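Sorting Small Parts on a Table: What I Did for My Term Project

Project report, 7 April 2021

So my first idea for this project was way too big. I wanted to redo the whole small parts store in our workshop, every drawer and every coffee can, and come out the other end with a perfect system and a map on the wall. My instructor read my one-page plan, drew a box around a single line of it ("maybe start with the switches") and handed it back. That box became the project. I was a little insulted for an afternoon and then very relieved!

The question I ended up with is a plain one. If you have a mixed bunch of push-button switches and you need to sort them into two groups, how should the table be set up so the sorting goes fast and you don't make dumb mistakes? I know, it doesn't sound like much. But our shop goes through a lot of these things because everyone in the controls class builds a panel, and every panel comes apart again at the end of the term. All the switches go back into one big bin marked 2000, which used to be a stock number for something else and now just means "the switch bin" to everybody. By August it's a mess, and whoever starts the new year has to dig.

What I was sorting

The switches are the small industrial kind you'd put on the front of a control box. You push the top, the contacts close (or open, depending on the type), and you let go. Ours come from a few places. The older ones are Cledo, the newer ones are mostly Nemden, and there's a handful with no maker's name that I can find. They are close in size, but the caps come in different colors, and the contact block underneath is either normally open or normally closed. That last part matters most and is the hardest to see. You have to turn the switch over and read the marking, which on the Cledo ones is tiny and the same color as the plastic. Bad choice, Cledo.

My two groups were normally open and normally closed. I thought about sorting by color too, and I even did it for one batch, but the caps pop off and people swap them all the time. A color sort is only good until the next person wants a red one.

The setup

I tried three ways of laying out the table. In the first one, everything started in a heap in the middle and I pushed each switch to the left or the right with no trays at all. In the second I used two cardboard box lids, both the same plain color. In the third I used two plastic trays, one yellow and one green, one on each side, with the switches spread out between them. Yellow was for normally closed and green was for normally open. I picked the colors because those were the trays on the shelf, and then I got so used to them that I started thinking of the switches as "yellows" and "greens" no matter what color the cap was. (This caused one very confusing conversation with my lab partner, who was holding a switch with a green top that belonged in the yellow tray.)
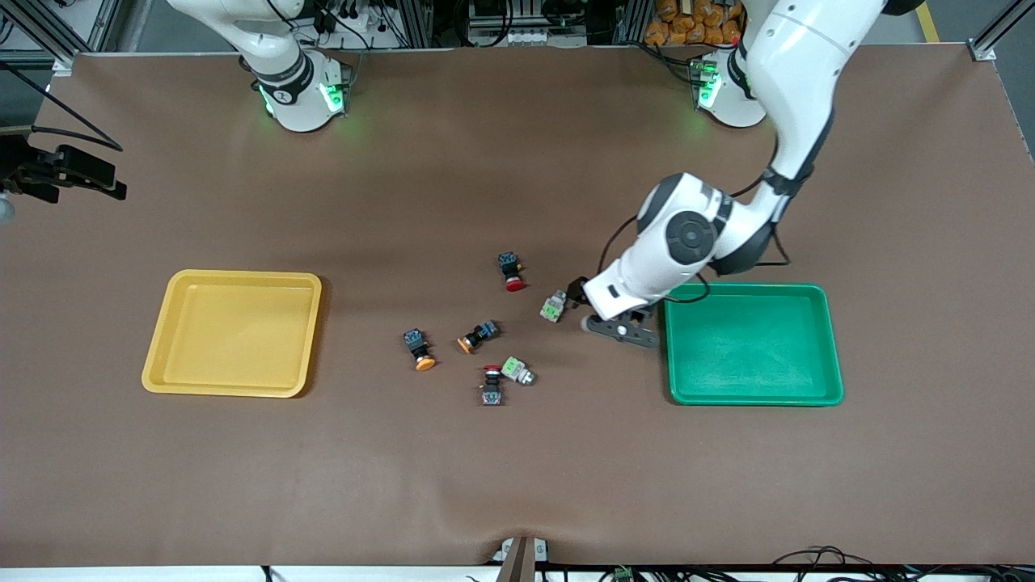 Each run used 60 switches, counted out of the bin ahead of time, and I put them out in small bunches so the table never got crowded. When I dumped all 60 out at once, they rolled, and a couple went right off the side. A rounded cap on a hard tabletop does not stay where you put it. I lost one behind the radiator in my very first run and had to fish it out with a ruler and some tape.

I also wrote down how far apart the trays were, since I had a hunch that it would matter. The wide setting was 80 centimeters from the middle of one tray to the middle of the other. For the close setting I slid them in until I could reach both without moving my shoulders. I didn't measure that one properly, and I should have, so if anybody repeats this, please use a tape measure for both.

What happened

The no-tray runs were the worst, and they felt the worst too. The first dozen switches go great. Then the two piles start to spread toward the middle, and you end up nudging them back with your wrist while you're trying to read a marking. Twice I finished a run and could not say for sure which pile one stray switch had come from, so I had to check everything again from the start.

The box lids were better, mostly because they had an edge. Nothing rolled away once it was in a lid. But the two lids looked the same, and when I came back from a break I put several switches in the wrong one before I noticed. I'd written NO and NC on them in pencil, which you'd think would fix it, but "NO" on a box lid reads like somebody telling you no, and my brain kept doing something weird with that.

The colored trays won, and I don't think it was close. The raised rim did the same job as the edge of the lid, and the color meant I could tell which side I was going for without reading anything. My mistakes dropped to one or two in a run, and those were all Cledo switches where I'd misread the marking. No tray is going to help with that.

The distance thing surprised me. I figured closer would be faster, and it was, a little, at the beginning of a run. But with the trays pulled in tight there wasn't much room left in the middle, so the unsorted switches ended up leaning on the rims, and sometimes one tipped in on its own. The wide setting gave me a clear patch to work in. I'd go for something in between if I were setting up a permanent station.

Then there's the time. I gave myself 15 minutes for each run and stopped whether or not I was done. I finished every one of the tray runs and didn't finish the no-tray ones. The lids were mixed. My full run sheet is in the binder with the rest of my notes, and I've left the coffee ring on page two because I couldn't copy that page over without making mistakes in it.

Things I'd change

I only tested this on myself and my lab partner, and we both got better at it as we went. The no-tray runs came first, so some of the difference has to be plain practice. I should have mixed up the order. My instructor pointed this out when I was nearly finished, and I did go back and do one more no-tray run at the end. It was faster than my early ones but still slower than the trays, so I feel okay about the main result and a lot less okay about how big the gap looks on my chart.

I'd also get better light. Reading the bottom of a switch under the ceiling lights means tilting it back and forth until the marking shows up, and I bet I spent more time tilting than sorting. A cheap desk lamp from the side helped a ton in the two runs where I had one. I borrowed it from the Temba bench and had to give it back.

The other thing is the bin itself. Sorting is fine, but if all the switches go back into one bin at the end of the term, then next year's class starts over. I asked if we could have two bins and was told there's a pair of empty ones in the Kuvville cabinet that I can use if I clean them out. They had sawdust in them, and a sandwich bag of wing nuts that I've put back with the hardware.

Where it stands now

The normally open switches are all done and put away. The normally closed bin is nearly full, and what's left over is a small bag of ones I can't read at all. I'm going to check those with a meter, one at a time, and put a dot of paint on the side of each so the next person can skip that step. Paint pens are in the second drawer under the window, and the white one is almost dry, so use the silver.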